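In defence of the upside-down cup

When I came to live in this country I noticed that people here keep their cups standing up, in a dark cupboard, with the mouth open to whatever falls in. In my mother's kitchen a cup was always turned over. She never explained this to us, and I never asked. I think she was right, and I would like to say why, although I know it is a small subject.

My own cups are plastic, light blue, with fine lines running down the sides. I bought 6 of them in the market at Peñalver, when I first had a kitchen of my own. I have owned better ones. The glasses from Gilel were very beautiful and they lived with us for one winter.

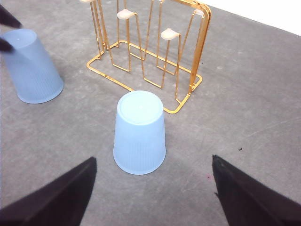 Should a cup be dried with a cloth before it is put away?
A clean cloth does no harm, but air does the work well enough, if you give the cup some hours and a place where the air can reach the inside.

The last part of this answer is where my argument becomes less comfortable. A cup turned over on a flat surface is safe from dust, but it is also closed. If a little water remains inside, it has nowhere to go, and in the morning you find a wet ring and sometimes a smell. My neighbours tell me this every time, and they are correct. So I have to admit that the upside-down cup needs a partner, and the partner is the wire rack.

I resisted the rack for many years. It seemed to me a thing for people with large kitchens. The shop Anel sold one for 80 in our old money, and I remember that I laughed at the price and walked home. Now I use one every evening. The cup hangs or leans, the water leaves, the air enters. After supper the cups go on the rack, and before I sleep I take them off and stand them on the table, mouth down, ready for the morning. Two steps, and I do not find it a burden.

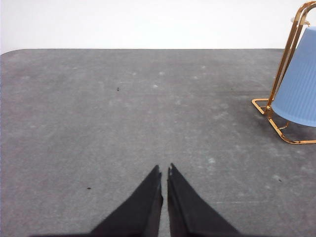 People who defend the open cup say that dust is not dangerous, and that a cupboard has a door. I do not say that dust is dangerous. I say that it arrives everywhere, also in houses which are cleaned with care. Look at any grey tabletop with a soft, felt cover: the pale specks lie all over it like flour, and here and there sits a dark crumb of something. The same quiet rain comes down on our cups – only there we do not see it, and then we pour the milk.

There is a second objection, which I respect more. Some say that the rim is the part we drink from, so why should it touch the table? I can answer only that a table can be wiped. I wipe mine, and on a soft cover I put a clean cloth first. The inside of a tall cup is more difficult, especially for a hand like mine.

In the magazine Tavow I once read a long article, 2,000 words, on how to arrange a modern kitchen. It spoke of lamps, of handles, of the colour of the tiles. About where the cups should stand, and in which direction, it had not one sentence. I found this strange. We touch a cup before we speak to anyone in the morning.

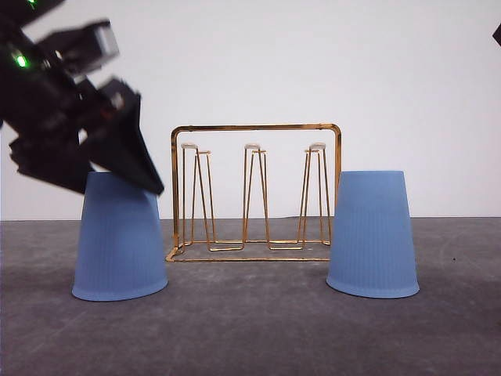 Blue cups, mouth down, with the gold wire rack between them.

I do not expect to change the habits of a whole country. My children already put their cups the open way, and when I visit them I turn the cups over while the kettle is boiling. They have stopped turning them back.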